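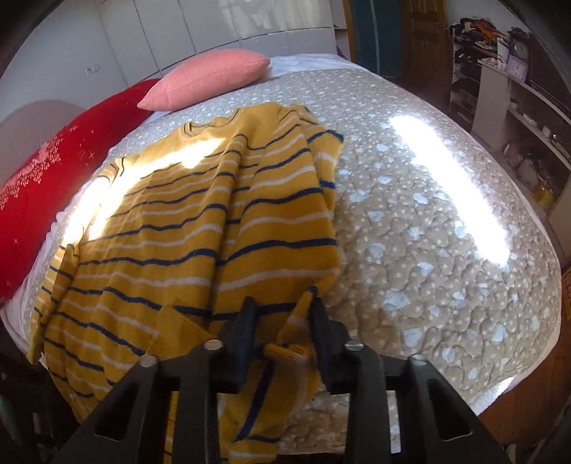 Laundry has long been the chore that engineers promise to abolish, and at Cimby the promise currently depends on people doing a great deal more of it. Ilango Suvarna spends his mornings going from bedroom to bedroom with a hand-held gripper, recording examples for a system that is meant to learn folding. The yellow striped sweater, pinched at its lower edge between two black fingers, counts as a hard one – knits bunch, and the quilted bedspread underneath is hardly a lab bench. Sunlight washing out the stripes makes it harder still.

The target is 4000 folds by October. Suvarna has 600. "My own shirts," he says, "are on a chair."

His colleague Bartosz Witkowska rejects any take in which the cloth leaves the fingers too early.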